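Friday, 4.30 pm

Dye bath notes, weld on wool, second go. Really pleased with this one! The Masanja fleece took the colour far better than the Pena did last time, and I think the chalk made all the difference. Kept the bath at 80 degrees for 2 hours, stirred gently, lid off for the last stretch. Skein came out a proper sharp yellow with just a hint of green in it - exactly what I've been after for the check blanket.

Dipped one end in the weak indigo afterwards, only to see. Lovely lime. Must do a full skein that way.

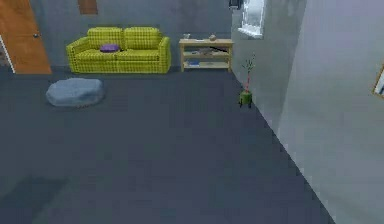 Izzati Lau thinks I'm rushing the mordant and would leave the wool in the alum overnight before it goes anywhere near the weld. She also wants a strip taped in the window through May, half covered, before we commit to warping up.

Fair point on both. Strip goes up tonight. Next bath: same weight of weld, overnight alum, and a bit less chalk to see where the brightness drops off. Need to order more alum and find the good thermometer.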